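Outdoor chores robot — pre-run safety checklist, with comments
Site: Hollero, the long field and both paths
Unit: Tomer
Checked by: Rosalinda Tan
Second check: Simão Bettencourt
Date: 8/17/22

The question for this season is a plain one: can a machine do the outdoor jobs that a person with a rake, a mower and a free afternoon does now? We're trying path sweeping, edge tidying and grass cutting, in that order. Mark each item OK, FIX or HOLD and write something in the comment line, even if it's only a few words. The comments are the part I love reading!

1. Emergency stop, on body
OK. Pressed twice standing and once while walking. Motors cut out straight away every time.

2. Emergency stop, handheld
OK at 50 metres. FIX at 100 metres, where it worked on the second press only. Keep within 50 until Imre has looked at the aerial.

3. Battery seating and latch
OK. The latch is stiff. Please push until it clicks, then tug it.

4. Covers and screws
OK. One screw on the left hip cover was a quarter turn loose, now tightened. Simão says it was the same screw last time, so it goes on the parts list for a longer one.

5. Sweeping brush attachment
OK. New bristles fitted. What a difference — it cleared a whole patio of grit at Tustero last week and left the corners tidier than I do. Corners used to be hopeless.

6. Brush guard
FIX. Small crack by the lower bolt. Fine for sweeping at slow speed. Do not use at full speed.

7. Cutting attachment
HOLD. Not to be fitted at all today. Roman, our indoor unit, gets away with a lot because floors are flat. Grass hides things. We want a clean week of walking and sweeping before any blade goes on, and Imre has to sign for it in person.

8. Walking on paving
OK. Steady at all three speeds, and it turns on the spot nicely now. If sweeping a path were the only chore in the world I would say we're done.

9. Walking on rough grass
FIX. Good on short turf, unsure in tufts. It lifts its feet higher when it feels resistance (lovely to watch), but it still puts one down in a hollow now and then and has to catch itself. Slow speed only. One person walks alongside with the handheld stop.

10. Path edges
FIX. Going from hard surface to soil is where most of our stumbles happen. Cross square on, never at a slant. Edge tidying is the chore I'm most hopeful about and also the one that's furthest off, as the robot has to tell soil from path from weeds while keeping its footing on two of them.

11. Ground survey before the run
Walk the route yourself first. Look for stones, holes, wire, bottles, nests. Note where the paving ends and where the growth is thickest.

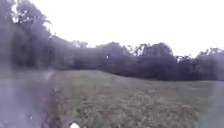 12. Comments on the ground survey
Grass is unmown and clumpy, and the field climbs gently towards the trees. Left-hand path: pale, smooth, with a rough strip of brown ground between it and the grass. The strip is widest at the near end, so do the first crossing further up. The far end of that path goes into deep shade under the big tree. Treat the shade as a stopping line until the vision settings are done. Overcast, very bright sky, no people or animals in view.

13. People and dogs
Stop if anyone comes within ten paces. Stop for any dog at any distance. Start again only when both of you agree.

14. Weather
OK to run under cloud. No running in rain or on soaked ground. We'll write a separate sheet for frost before December.

15. Log and hand-over
OK. Run number 753 opened. Write down every stumble, including the ones it saves. Those are the most useful lines in the book.

Result: cleared for path sweeping and slow walking on grass. Not cleared for edges or cutting.

Added by Simão: I agree with all of the above, and I'd put sweeping at "yes, it can do the job" and mowing at "ask me next year". Carrying the cuttings to the heap might come sooner than either of us thought. It took a full bag across the yard on Monday without spilling any.

Added by Imre: aerial first, then guard. Leave Tomer on charge with the brush off.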